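# Taking a cat on a long train journey: what I learnt

**1/**
We moved from Lavcombe to Jernmont in December and our cat Tiwari had to come by train, because we do not own a car. The trip was six hours with one change. Several people asked me to write down how we did it, so I will make a thread. I am not a vet, only a person with a cat and too many notes.

**2/**
First thing: read the rules of your train company before you buy the ticket. Ours allowed small animals free of charge if they stay in a closed carrier and do not take a seat. A different company on the second part of the route had its own page with other wording. I printed both pages. No inspector asked to see them, but I felt calmer.

**3/**
The carrier. We had an old one with a door at the front only, and Tiwari hated it. A carrier which opens at the top is much easier, you can lower the cat in from above. Ours is called the Grurkine and cost 70 pounds. This was more than I wanted to pay. Hard sides, soft floor, two locks.

**4/**
Please measure the space at home. Many train racks are not deep, and a carrier should not go on a high rack anyway. Mine had to fit between my feet and the seat in front. I made the same space with two kitchen chairs and tried it.

**5/**
We began practice 17 days before the journey. For the first days the carrier only stood open in the living room with her blanket inside. Then I put her supper in it. Then I closed the door for one minute while she was eating. I did not go faster than she wanted, and on two evenings we went one step back. 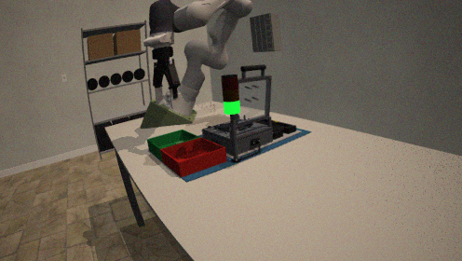
**6/**
Evie Crabtree replied to the last post that her own cat needed much longer, nearly the whole autumn, and that she would advise everybody to leave the carrier out all year like a piece of furniture. I agree with this. If I had done so from the beginning, I would have saved myself the worry. Ours now stays beside the bookshelf with the top open.

**7/**
After the closed door came the movement. I carried her around the flat, then down the stairs, then to the bus stop and back. The bus stop was important. She had never heard a lorry so near. I put a thin cotton cloth over the carrier and she became quiet under it, so the cloth came with us on the train too.

**8/**
Food. Our vet told us to give a small meal the evening before and nothing in the last hours before leaving, as Tiwari gets sick easily in a moving vehicle. Ask your own vet about this. A kitten or a cat with an illness may need a different plan, and I do not want anybody to copy mine without asking.

**9/**
I also asked the vet about calming tablets. She preferred that we try without them first. If you are given some, test them at home on an ordinary day and not for the first time on the platform.
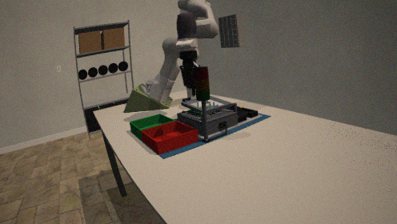 ## The day itself

**10/**
What I packed in the cat bag:

- two absorbent pads under the blanket, and spare ones
- a small bottle of water and a flat bowl
- wet wipes and three plastic bags
- her harness and lead
- her vaccination card and the chip number on paper
- one T-shirt which I had slept in

The T-shirt was my sister's idea. Tiwari lay on it the whole way.

**11/**
The harness must be on the cat before she goes into the carrier. If the carrier is opened on a station for any reason, a frightened cat can be gone in one second. I kept the lead tied to my wrist when I changed the pad, and I changed it in the locked accessible toilet, as fast as I could so that I did not block it for other people.

**12/**
Choose a seat away from the doors. I booked at the end of the carriage the first time and had to phone to change it, for the doors open with a loud beep at each stop. A table seat is also not so good, there are too many legs. We took two places in the middle, on the side without luggage shelves.

**13/**
She cried for the first part, until we were well out of Lavcombe. It is a terrible sound and you will think the full carriage is angry with you. I said sorry to the woman opposite and she showed me pictures of her rabbit. After that I stopped saying sorry.

**14/**
The change of trains was the hardest. We had booked a connection with plenty of time, and I am glad. The lift was out of order and the carrier is heavy when a cat is in it. Hold it from underneath with one arm as well. Do not trust only the handle on stairs.

**15/**
Water: I offered it twice and she refused twice. The vet had said this can happen on one day of travel and I should offer again on arrival. She drank at nine in the evening, standing in the new bath.

**16/**
In the new flat, prepare one room only. Litter tray, water, the old blanket, door closed. We let her out of the carrier there and sat on the floor with her. She went behind the radiator and stayed until midnight. The next rooms we opened one by one during the week.

**17/**
Also change the address on the chip register! I remembered it very late. In our case it was an online form and a short wait for the confirmation email.

**18/**
Somebody asked if I would do it again. Yes, for a move. For a weekend visit I would leave her at home and ask a neighbour to feed her. If you have questions about the harness sizes, write them under this post and I will measure ours tonight.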